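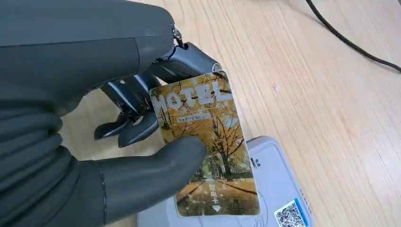
Kadir Tuncer would have preferred to wait until spring. He told the planning meeting that the price of a robot hand is the smallest number on the page, and that he wanted to see a service quote before anyone signed for three of them.

The meeting approved the purchase anyway, with conditions. Flornus, which runs 11 hotels and fits out rooms for several other owners, will buy three five-fingered hands and the arms to carry them in the coming budget year. They will go to the company's workshop, where room equipment is checked before it is sent out to the hotels.

Home | News | Hotels | Suppliers | Jobs | Contact

The first job planned for the hands is card switch testing. Every guest room Flornus fits has a wall unit by the door that turns on the power when a key card goes in. Workshop staff now check each unit by hand, pushing a card in and pulling it out 30 times and writing down any failure. A full order for one hotel can run to 900 units, and the checks hold up other work for weeks.

Under the plan, one hand will do card insertion, one will handle switches and thermostats, and the third will be kept as a spare for the first year. The spare was the most argued point in the budget. Finance wanted two hands and a repair contract. The workshop said a repair contract does not help much when the part has to travel overseas and the order is due.

Two suppliers are still in the running. Onis has offered the hands and arms as a package, with setup and two days of training included. Güler quoted a lower price for the hands alone and would leave the arms, mounts and wiring to the buyer. Flornus has not published either figure. The company said the gap between them narrowed once fingertip replacements and software fees were added in.

Fingertips are listed as a regular supply item, in the same budget line as gloves and test cards. The workshop asked for a full set per hand each quarter and was given half that, with a review in August.

Simple grippers were priced as well. They cost a good deal less and would do for the cards, but the workshop also wants to test rotary dimmers, door latches and safe keypads, and each of those would have needed its own tool. Buyers decided one kind of hand for all of it would be easier to stock parts for - and easier to sell later if the plan changes.

The wall units come from several makers, and the slots differ in width and depth. Trornasora, the engineering office advising on the purchase, has asked for samples of every model now in use so that both suppliers can be judged on the same parts. It also wants cards from each hotel, including worn ones. The report will cover how each system picks up a card, lines it up with the slot and lets go of it.

No jobs will be cut in the workshop, according to the plan. Two staff members will be trained to run the cells, and the hours freed up will go to furniture inspection, where there is a backlog.

The choice of supplier is due once Trornasora hands in its report. Money for the electrical work and the safety fencing has been set aside separately and can be spent before then.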